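Right gripper opens mid-lift, fault 1352

Horrocks
Fault 1352 again, eight stops since lunch. The right gripper lets go halfway up.

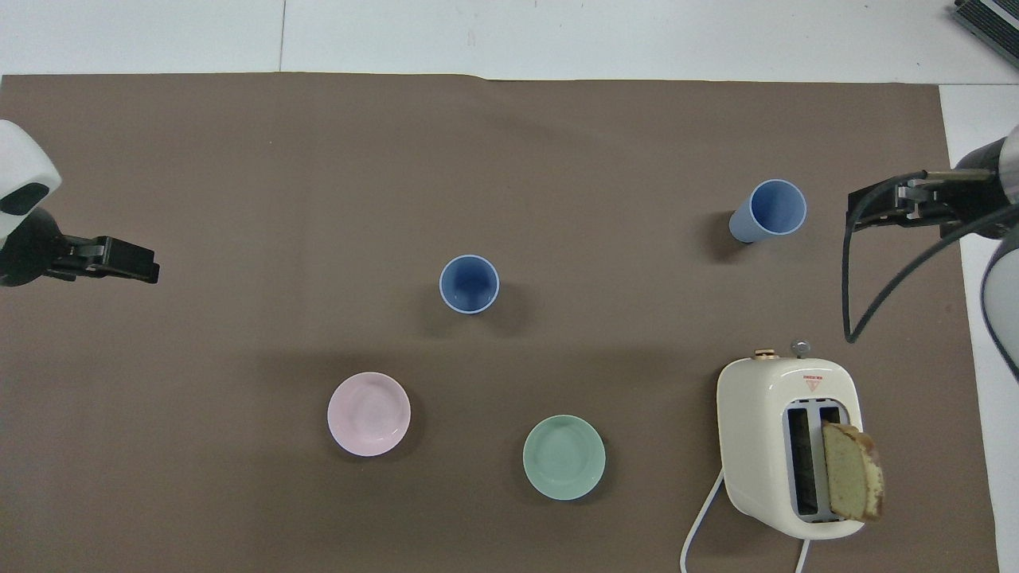

Grerura
Force limit, I'd say. Ours was set at 15 and crusts slipped. With a slice leaning out of the slot like that, the fingers only get a corner. Try 50.

Horrocks
50 will crush it.

Alix
Disagree, it's the cable – check the connector first. And unplug the toaster before hands go near.
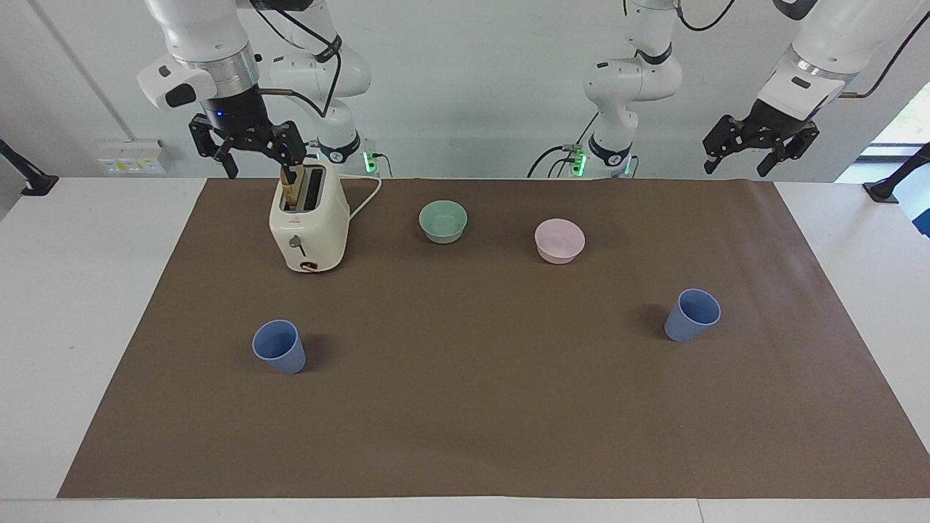 Right gripper on the toast, left one open.

Horrocks
Connector reseated. Still faulting.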